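Support > Plinden Planner > Frequently asked questions

Plinden is a motion planning and control package for arms fitted with multi-fingered hands. It takes a camera view of a tabletop, works out which objects are there, picks a grasp and plans a path to it. The questions below are the ones our support desk gets most often. This page was last revised on May 19, 2018 by Edivaldo Batista.

What do I need to run it?

A Linux machine with 16 GB of memory, a colour and depth camera, and an arm whose controller accepts joint targets over the network. The planner itself does not need a graphics card. The perception module, Ado, does, and will refuse to start without one.

Do I have to give it models of my objects?

No. Ado splits the view into separate items and fits a rough shape to each. If you have a proper model you can load it, and grasps will usually be better for it, but most users never bother. Thin things lying flat are the weak point. A paper clip or a coin may be merged into the table surface, and lowering the height threshold brings in false objects wherever a cloth is wrinkled.

Does a patterned tablecloth cause problems?

Not for segmentation, which works from depth. It can upset the optional colour tracker, so turn that off if object labels start to jump between frames. A printed grid should not be used in place of the calibration board, as cloth stretches and the squares are rarely even.

How does the hand decide between grasps?

Each candidate gets a score for finger contact, clearance from neighbouring items and how far the arm has to travel. For a low, rounded object such as a computer mouse, the planner prefers to come down from above with the fingers curled and the thumb opposite. Tall, soft objects are harder, and you may want to set the approach direction by hand.

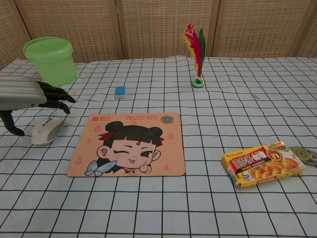 How many grasp candidates does the planner try?

The default is 1000 per object, and the best 20 are passed on to the collision check. Both numbers can be changed in the settings file. Fewer candidates gives a quicker answer but more failed plans on a crowded table.

Why does the arm stop just short of the object?

This is the pre-grasp pose. The planner waits there for a fresh depth reading before closing the hand. If it waits for more than 11 seconds it gives up and reports a timeout – the usual cause is a camera that has dropped off the network. Check the camera status page first, then restart Ado.

Can I plan offline and replay the path later?

You can save any plan and replay it with the Millitz player, which ships with the package. The player does not look at the camera. If anything on the table has moved, it will not know, so keep the speed limit low and someone near the stop button.

How often should I recalibrate the camera?

After any knock, and whenever the camera mount has been taken off. The routine takes around 60 seconds once the board is in place. Rima Jaber's calibration notes are in the docs folder and cover cameras mounted on the wrist as well as fixed ones.

Is the older Espinoza controller still supported?

Bug fixes only, until the end of August. Saved plans from it will open in the current version, but finger limits are stored differently and need to be entered again.

Where do I send a bug report?

Use the report form in the Plinden console and attach the log and the settings file. Please include the depth recording too if the fault is in perception – we can't do much with a log on its own.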